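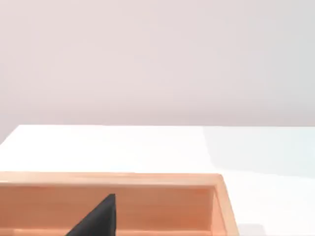
One reader has written that a clean desk rule belongs under manners and has no place in a reference work on office practice. The objection is an old one, and the editors have kept the entry where it stands.

Home | Subjects | Offices and Trades | Index

Print this article | E-mail this article

Clean desk rule

October
By the Bickerstaff Reference staff

A clean desk rule is a written or customary instruction that requires office workers to remove papers, files and personal items from their desks at the end of the working day. In its strict form the rule also applies whenever a desk is left unattended. It is found in banks, insurance offices, law firms, hospitals and public bodies, and in many smaller businesses that handle private records.

The rule is usually justified on two grounds. The first is the protection of information, as papers left in view can be read, copied or taken by visitors and cleaning staff. The second is the shared use of furniture. Where one desk serves several workers in turn, each must leave it ready for the next.

Origins

The habit of clearing a desk at night is older than any written rule. Clerks who worked by hand in bound ledgers returned the books to a safe or strongroom at closing time, chiefly as a guard against fire. Loose paper became harder to control once typewriters and carbon copies were in common use, and employers began to set down what could stay out overnight.

At the Reltham office of the insurer Grorden, the staff handbook allowed an inkwell, a blotter and a single tray. All other items were to be locked away before the lamps were put out. A later edition dropped the inkwell and added the telephone. The handbook was copied by other firms in the town, at times with its spelling errors left in.

Forms of the rule

Offices differ in how much they permit. A full rule allows only fixed equipment to remain. A partial rule covers papers marked private and leaves the rest to the worker. Some employers set a fixed hour, often 6 p.m., after which any papers still out are collected and held by the front office. Repeat cases may be recorded in a worker's yearly review, though many handbooks are silent on the matter.

The rule is commonly joined to others on locked screens, the wearing of passes and the shredding of drafts. Whiteboards and printer trays are often left out of older rules and have been added to newer ones.
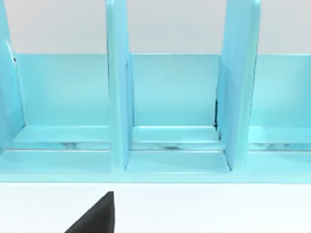
OFFICES AND TRADES: Storage and Filing

A clean desk rule depends on having somewhere to put things. Open racks and upright dividers keep work sorted during the day but give no protection at night, and most written rules require a locked drawer or cabinet as well. Mellberg, a maker of office furniture, sold a rolling pedestal with 3 drawers that could be pushed under the desk or taken to another room. Offices with shared desks more often provide a bank of lockers near the entrance.

Larger employers may run a central file room. The one kept by Grorden at Reltham held nearly 1,000 boxes and was open from 8 a.m.

Criticism

Critics hold that the rule costs time each morning and evening and that it treats all work as if it were secret. Workers with long projects may need to leave drawings or samples in a set order. Several offices meet this concern with a project room that can be locked as a whole.

See also: Filing cabinet; Ledger; Shared desk; Strongroom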